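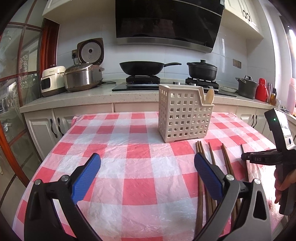

Kullach street food market to stay open through winter

The evening food market in Kullach will carry on through the winter for the first time, the town council has confirmed.

Stalls will trade from 5pm until 9pm in the old Tromier bus depot, which has a roof and seating for 200. The market normally closes in November when the outdoor pitches on the quay become too windy.

The council said 172 traders applied for a place and 30 have been accepted. Pitch fees will stay the same as in summer. About 2000 people came to the last outdoor evening in September.

Gajdoš, the company that runs the market, said parking at the depot would be limited. The Skenditden bus will make an extra stop outside the gates on market nights, with the last one leaving at 9.20pm.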